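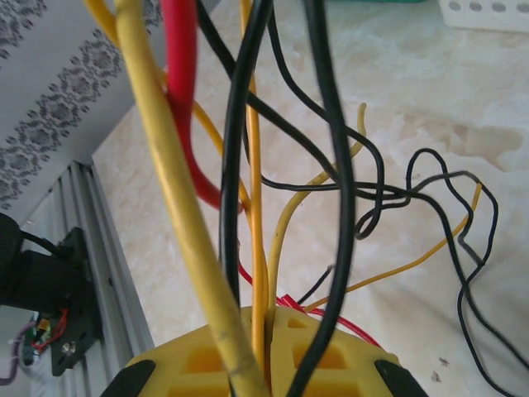

Gwen Astbury

Chapter 4
Responding to a public consultation

The first consultation response I ever wrote ran to 60 pages, and I was terribly proud of it. It was about a plan to cut the evening buses between Proscombe and Prarnham, and I'd put in everything: the history of the route, a table of fares, a long moan about the bus shelter (which the plan didn't even mention). I posted it in August with a covering letter. Months later I got hold of the officers' report, and my great work had been boiled down to one line in an appendix: "One respondent objected to the proposal."

I still think they could have managed two lines! But when I reread the thing I could see their problem. I'd never answered the questions they had asked. I'd answered the ones I wished they had asked, and some poor officer with a spreadsheet had nowhere to put me.

So this chapter is about the spreadsheet, really. In Chapter 3 we looked at how a proposal gets as far as being published, and who has had a hand in it by then. Now we come to the part where the public is let in, usually for a few weeks, and what happens to all those forms, emails and letters once they arrive.

We'll spend most of our time on the Prarnham library consultation, partly as the papers are all public and partly because I was there and can tell you what the papers leave out. The council received 816 responses. Of these, 196 were the same template letter with a different signature at the bottom, and one of the things I'd like you to think about as you read is how those letters ought to be counted. The council treated them as a petition. The campaigners were furious. I've changed my mind on it twice, and you may well do the same before the end of section 4.5.

Before we start, a few words you'll need. A respondent is anyone who sends something in, whether that's a person or a group. A closed question gives you boxes to tick and an open question gives you a space to write in. Coding means sorting the written answers under headings so that they can be added up, and it's done by people, often in a hurry. I'll use "officer" for paid council staff and "member" for an elected councillor, and please do try to keep the two apart, as I've seen good campaigns go badly wrong by shouting at an officer about something only a member could change.

You don't need any law for this chapter. There is some in Chapter 6, and if you're the sort of reader who skips ahead (I am) you'll be fine going there and coming back.

4.1 Reading the document before you answer it

Get hold of the full consultation document, not the leaflet. Then turn to the back and find the questions. I read those first, with a pencil, and mark each one as open or closed before I look at a word of the proposal itself.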